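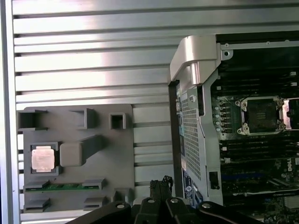 Processor and memory module in the parts tray, beside the open workstation.

Wistthorpe Technical Forum > Automation > General Discussion
Topic: Are machines ready for bench work, or for the kitchen?

bench_secretary
Posted July 17, 2018

Members will recall that the question of automated repair was raised in March and set aside for want of material. I should now like to open it properly. The work under consideration is the replacement of a processor and a memory module in a desktop workstation, with the parts presented in a fixed tray and a two-fingered gripper doing the handling.

My own position is that a machine can be made to do this task and that the task is worth doing. I do not believe it follows that the same machine could empty a dishwasher. I would be grateful for views on both points, and I ask that contributors say which of the two they are addressing.

oakapple
I shall address the first. The tray appears to me to be doing a good deal of the work. The processor sits in a square recess, face up, and the memory module is held at both ends by clips. A person at a repair bench takes these parts out of a bag or a box, turns them over, looks for the mark at the corner and proceeds. If the parts must be laid out beforehand in their own holders, somebody has already carried out half of the chore, and I would not describe the remainder as automated.

Nandmont_Workshop
With respect to the previous contributor, that standard would rule out most of the industry. At Nandmont we have used part trays for human assemblers for many years. They prevent mistakes and they spare the hands. I see no reason to hold a machine to a stricter rule than we hold our own staff.

I would direct attention instead to the socket. A processor must be lowered level and released without sliding. The contacts are very fine and a small sideways movement can ruin the board. We charge 45 pounds for the labour on a processor change, and the greater part of that sum covers the risk. The time taken is slight.

oakapple
I accept the point regarding trays in a factory, where the same part arrives all day. My concern is the repair shop, where it does not. Our members at Sarnthorpe logged 1359 jobs last year and very few of them were alike.

plainfare
I wish to address the second question, as a householder. I have no knowledge of processors. It seems to me that the workstation is an easy subject by comparison with a kitchen drawer. The board is fixed to the case, the sockets are fixed to the board, and the drawings are presumably available to anyone who asks the maker. My cutlery is not documented in any way. I should expect to see a machine change every part in a computer long before it could put away my washing.

bench_secretary
The observation is fair, although I would caution against calling the inside of a computer tidy.

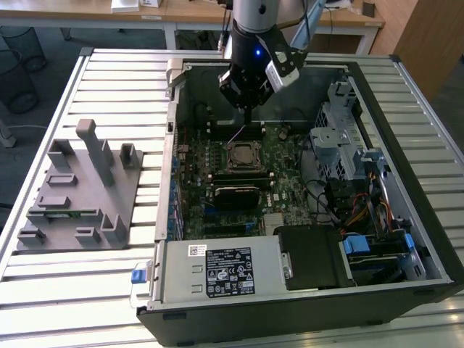
A desktop tower on its side has loose cables crossing the board, wires coming out of the drive area, and sheet metal on several sides of the place where one needs to reach. The fingers must go down between these things and come up again without catching. A technician moves a cable aside with the back of the hand and does not remember having done so. I would regard that small action as the real test, and it has a good deal in common with the cutlery drawer.

Memory modules present a further difficulty. They call for firm pressure, applied evenly, until the latches close. The same fingers must therefore be gentle at one slot and forceful at the next.

Nandmont_Workshop
Agreed on the cables. We tie ours back before any work begins and I would advise the same here.

oakapple
Which is, once again, a person doing part of the job in advance.

pandey_bench
I manage the test bench at Pandey and have followed this thread with interest. We hold 2 positions open for junior technicians and have been unable to fill either. I would therefore accept a machine that did half of the job, provided that it did the same half every time and stopped when it was unsure. A machine that carries on after a part has slipped is of no use to us. I would ask those who favour automation to give figures for stoppages as well as for completed jobs.

plainfare
May I ask whether anyone is prepared to give a date for the household?

Nandmont_Workshop
I would say 2035 for simple fetching and putting away, in a home arranged to suit the machine.

oakapple
I would decline to give one. A home arranged to suit the machine is a factory with curtains, and I do not intend to live in it.

bench_secretary
Both views are noted. I shall keep the topic open. Contributors with stoppage records from their own benches are asked to post them below, stating the type of part handled and whether the cables were tied back beforehand.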